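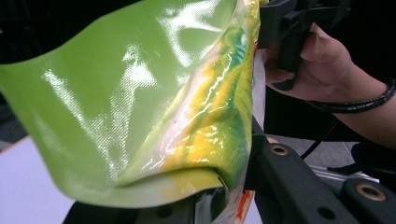 Areti Rallis wrote in last month to ask whether the Dunton reusable pouches are worth the money, and do they ever stop smelling like plastic. Fair questions. Quick review then, typing this on a break.

178 shares | 6 comments

Bought the 5 pack in April. Green ones, the lime color, swirly yellow and teal print. Very shiny. Expect glare if you like reading labels under a kitchen light.

Smell: strong on day one. Left them open by the window, gone in nearly 6 days. Rice and lentils never picked it up, coffee did a little.

Material is good. Bends without cracking, creases stay in though. Fold one in half and teh line is there for good. I stopped folding, I roll them now. 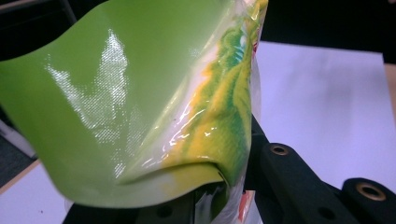 Photo: Divina Salazar

Cleaning is the weak spot. Wipe the outside, fine, two seconds. Inside corners hold crumbs and you can't get a sponge down there. Bottle brush works. Dry upside down over a glass, overnight at least.

Had the Amska ones before. Thinner, cheaper, split at the bottom seam after a few months. Duntons haven't split yet. Amska closes easier, have to say, the Dunton seal wants both thumbs and some patience.

Would I buy again? Yes for dry stuff. No for anything wet or saucy, tried soup once, never agian. If they made a smaller size I'd get that too.

140 likes | Share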